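Subject: Re: [bratcombe-water] Hard water, limescale and the new meter readings

> Has anyone else on the Luik side of the village had a higher bill since
> the meters were changed in March? Ours went from 2,974 on the old meter
> card to a fresh start on the new one, and I can't make the two match up.
> Also, we are getting a lot more scale in the kettle than we used to. Is
> that the same thing or a separate problem? We were thinking of getting
> a softener but the quotes are all over the place.

I think these are two separate things, so I'll take them one at a time.

**The meter.** When they changed ours the fitter left a card with the closing reading of the old meter and the opening reading of the new one. Our closing figure was 3,618. The first bill after that had an estimated closing reading on it, well above the real one. I rang up, read them the card, and they sent a corrected bill nine days later. If your card says 2,974, look at page two of the bill, in the small table, and see whether it has an E next to the figure. E means estimated. If it does, ask for it to be redone from the card. Don't send the card itself, send a copy.

It is also worth doing the leak check while you are at it. Turn everything off last thing at night, write down all the digits including the red ones, and read it again before anyone flushes. Ours moved slightly and it was the downstairs cistern letting by. A new washer fixed it.

**The scale.** My understanding is that the supply on our side was switched over to the Cloltton borehole in the same month, which would explain why everybody noticed both at once. The Cloltton water is harder. I used one of the drop test kits and got a good deal more than I did two years ago from the same tap, though I may have been careless with the drops the first time.

We looked at softeners as well. The cheapest quote was for an Aseo unit, fitted under the sink, and the dearest was more than 2,000 for something that needed half the utility room. We went for neither in the end. What we do now:

- descale the kettle with citric acid every other week, a heaped spoonful to a full kettle
- unscrew the tap aerators and leave them in a cup of white vinegar overnight
- wipe the basin dry after use

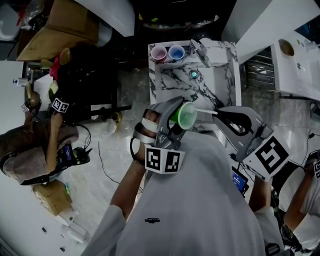
The citric acid is much cheaper bought by the kilo than in sachets. One bag has lasted us since the spring and there is still plenty left. Keep it off marble and limestone, as it will take the polish off, and the same goes for vinegar.

If you do decide on a softener, ask whether the price includes a separate unsoftened tap for drinking. Two of our quotes left it out, and one firm wanted 160 extra to add it. Ask about the salt too - some take blocks and some take tablets, and the shop in Bratcombe only stocks tablets.

I have the test kit here with plenty of reagent left in it. Anyone on the list is welcome to borrow it. Evenings after six are best.

One thing I don't know is whether the switch to Cloltton is permanent. If anyone has had a letter about it, could they post the wording here?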